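Pegboard for small tools, hooks keep coming out and everything hangs crooked

Posted in Home & Garage > Storage
Asked by mudroom_marcy

Hello all, I've been reading this board for a good while and finally have something to ask. We moved in January and the new place has no garage to speak of, only a back hall with one decent stretch of wall by the door. I'd like to keep the everyday tools there, the ones I go looking for every week: scissors, pliers, a wrench, a couple of screwdrivers, a paintbrush or two, a putty knife, glue. I put up a Grisetti panel, the white one that's 36 inches wide, and I was so pleased with it for the first evening!

Then the trouble started. Every time I lift something off, the hook comes away with it and drops behind the boot bench. The other thing is that half of what I own never had a hole in the handle. Some of it is still on the store card (I buy spares on sale, it's a weakness) and I can't decide whether to hang it card and all or cut it open and put it in a drawer. My mother kept everything in coffee cans and never lost a thing, so maybe I'm overthinking it.

Does anybody have a small board like this that works day to day? How did you lay it out, and what did you do about the hooks? I'd love to see a picture if you've got one. Thank you kindly.

3 replies

pinefork_dad
Get the hooks that lock. The cheap bent wire ones always fall out. Also check you have a gap behind the board, mine was flat on the drywall and nothing would go in all the way. Good luck

tallow_and_twine
Marcy, I feel for you, I spent most of a winter fishing hooks out from behind a chest freezer. What pinefork_dad says about the gap is right and it's the first thing I'd look at. If the panel is screwed tight to the wall, the little leg on the back of the hook has nowhere to go and it only sits in the hole by good manners. Take the board down, put a strip of wood behind the top and another behind the bottom, and screw it back up through those. Make sure the screws reach the studs while you're at it.

If you've done that and they still come loose, your hooks may be the wrong size for the holes. I had a bag of Ovden hooks left from another project and they wobbled in my new board no matter what I did. Take one hook to the store and try it in the display before you buy a whole bag. I ended up with plain plastic ones from Baluyot, 5 to a pack, and I've been very happy with them. A dab of hot glue will hold a stubborn one, and it peels off again if you change your mind, though I'd leave that for last because you WILL change your mind about where things go.

Now for the layout, which is the fun part. I tried tracing outlines around everything the way my uncle did in his shop, and I'd rearranged the lot before the marker was dry. What I do these days is lay an old towel on the floor, the same size as the board, and move things about on it until I like it. Leave more room than you think you need underneath anything long. And keep your own reach in mind! I'm short, so the things I grab most are low down and the spares go up top.

As for the store cards, leave them on until you need what's in them. The punched hole is already there and it's a perfectly good hanger. For bare handles with no hole, a loop of string does nicely, or you can drill one if the handle is wood and you have the patience. My husband drilled 26 of them one rainy afternoon and got a bit carried away, there's a rolling pin in our kitchen with a hole in it now.

One more thought, then I'll let you go. A wire rack across the top of the board gives you somewhere to hang packaged things without using up hooks. Ponach sells one, but an old rack from a closet would probably do as well if you can fix it level. It made more difference to me than anything else, and I wish I'd done it at the start. Let us know how you get on, and don't be too hard on the coffee cans, I still use one for pencils. 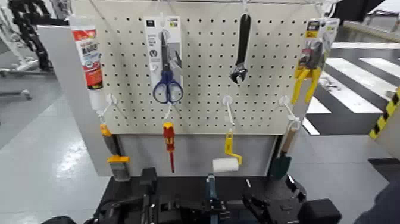

Packaged things and the wrench along the top, brush, screwdriver, roller and putty knife or small trowel on the white hooks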